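Luana Conceição
Kitchen table notes, a thread

Sorting out the chopsticks and the table they live on. 1/
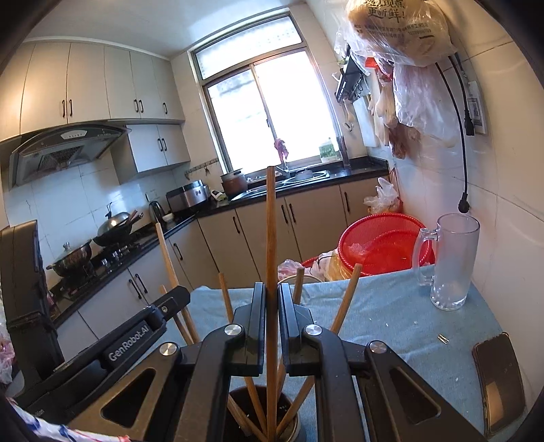

Wooden chopsticks in the dark cup with the metal rim. Blue cloth, crumbs included.

2/ I bought a bag of 30 wooden pairs in September and have been pulling out the bad ones a few at a time. Anything warped or split goes in the kindling box.

3/ Test for warping: roll it on the counter. If it wobbles, out it goes. Takes a second per stick.

4/ Never put them back in the cup damp. I dry mine flat on a towel overnight -- the bottom of a cup stays wet a lot longer than you'd think.

5/ The cup gets washed too. I used to skip that and the inside went slimy. Hot water, bottle brush, upside down until morning.

6/ Cloth is from Istska. It has been through 3 years of dinners and the light blue has held up fine. Shake it outside before washing or the crumbs end up in the machine.

7/ Someone asked about oil. I tried the Lesar food-grade mineral oil, a 300 ml bottle. Wipe on, leave an hour, wipe off. One bottle will last me ages.

8/ Cup stays on the table, by the way. I tried it next to the stove for a month and the sticks got greasy.

9/ Next job is the drawer with the lids. Might do that one tonight after 8.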